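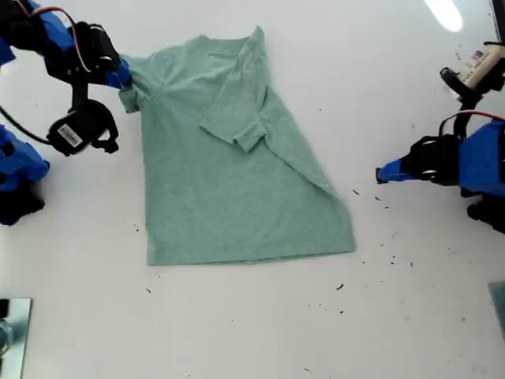 Home Forums Laundry & Closets Members Log in

Search this forum Go

Folding T-shirts: sleeves in first, or sides in first?

Dilek Ertürk
Posts: 1075

I've been going back and forth on this and would like to hear what other people do. My way is to put the shirt face up on a table, fold one sleeve in across the chest, fold the other one in, then bring the sides to the middle and fold up from the hem. It takes longer than what my sister does, but I get a squarer stack.

My trouble is with soft heather shirts. With stiff cotton the sleeve stays where I put it. With the thin blends it creeps back out, or the collar bunches when I pull on the shoulder. I end up flattening the neck again after every fold. Does anyone have an order that avoids that?

I fold on a plain white table. No mat and no folding board.

tuncer_st
Posts: 34

Sides in first. Take the side seam and the sleeve together as one piece and fold to the middle, then lay the sleeve back down along the fold. You only touch each side once. If you fold the sleeve by itself you get a diagonal crease from the shoulder, and it shows when you put the shirt on.

Dilek Ertürk
Posts: 1075

I do get that crease. I thought it was from the drawer.

Necati Altıntaş
Posts: 2119

I disagree with tuncer_st. The crease comes from pulling the sleeve too far over. Stop when the cuff is in line with the edge of the collar and you won't see much of one. I've folded sleeves first for years, including when I worked the shirt wall at Cleneck, where we had to get every one the same width.

What matters more is holding the shoulder. Put one hand near the shoulder seam and keep it there while the other hand does the fold. If you let go, the whole top of the shirt shifts and the neck ripples. Then check the hem before you go on. If one bottom corner sticks out farther than the other, the body is twisted and you should pull it straight now. It only gets worse after the second fold.

plainhangers

Or hang them. T-shirts take up very little room on thin hangers.

Necati Altıntaş
Posts: 2119

Hanging gives you bumps at the shoulders on knits. Fine for a week, bad for a whole season.

plainhangers

Mine don't have bumps. Depends on the hanger. I use the wide Rolus ones for anything heavy and thin ones for the rest.

Dilek Ertürk
Posts: 1075

I don't have the rail space, so folding it is. I tried Necati's way this morning with a hand on the shoulder seam, and the neck did stay flatter. The sleeve still creeps on the thinnest ones.

Second question while I'm here. I keep finding gray fuzz on the table when I fold. I clean the dryer screen before each load. Is the fuzz coming off the shirts, or is it riding along from the towels?
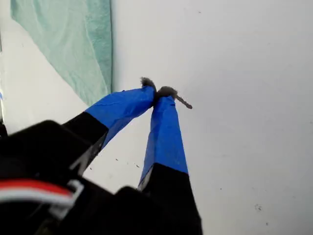
I pick it off by hand as I go, but it's slow and there is always more in the next load. I've looked at lint rollers and would prefer not to keep buying refills.

tuncer_st
Posts: 34

Towels. Wash them on their own and it will drop off a lot. Gray fuzz is usually a mix of everything, so the color won't tell you which item it came from.

Necati Altıntaş
Posts: 2119

Agree with that one. Also turn the shirts inside out before washing. Whatever sticks will be on the inside, and the outside rubs less and pills less. For what's left, a damp cotton cloth over the table and a dry brush on the shirt. Brush in one direction, collar to hem.

wool_and_co

Careful with the brush on thin jersey. I ruined one with a stiff brush - it pulled the surface up and it pilled worse than before. Use a soft one, or a barely damp rubber glove.

plainhangers

Check the pockets of your sweatpants too. One tissue will do it. I had a load that took me most of an evening to pick clean.

Dilek Ertürk
Posts: 1075

No tissues that I know of, but I do wash towels with the shirts. I'll split them and see. The Plirkari washer we have is small, so that means one more load each time.

tuncer_st
Posts: 34

Save the towels up and do them together. And try side-first folding on the thin shirts only. I'm not saying you have to change the rest.

Necati Altıntaş
Posts: 2119

For the thinnest ones I'd go along with that. For everything else I still say sleeves.

Reader comments

marcy_b: I roll mine. My shirts are 100 percent cotton and they come out fine.

oldspinner: The part about checking the hem corners helped. Mine were always crooked and I blamed the shirts.

tt_lane: Towels separate, yes. Also don't overfill the dryer.

marcy_b: Does the glove trick work on fleece?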